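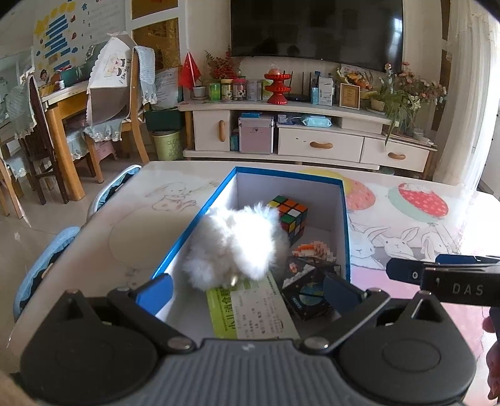 Small parts in a shared storage box keep migrating. How do I stop it?

Posted by Cludo, 20 May 2025

I keep spare fuses, terminals and little cartons of screws in one open box on a shelf. Every time I pull the box out, everything slides to the front and the labels end up face down. I tried a rubber mat. It helped for two weeks, then the mat curled at the corners. The box is 60 mm deep inside. I would like to avoid glue.

Châu
Cut dividers from corrugated plastic sheet and slot them together in a grid. Measure the inside at the bottom, not the rim — most molded boxes taper. Cut each strip 5 mm shorter than the wall height so a lid still fits if you add one later. Slots should be half the strip height and as wide as the sheet is thick. Friction holds the grid in place. Mine has been in use since October with no glue.

Heavy items go at the back. Put labels on the top face of each carton, since the sides are hidden once the grid is in.

Nokon
just buy a fishing tackle tray

Grernden
A tackle tray works for loose terminals but the cells are usually too shallow for cartons. Check before ordering.

On the mat: it probably curled from being cut to the exact size. Trim 2 mm off each side and leave it flat under a book overnight. If it still lifts, replace it with drawer liner, the open mesh type.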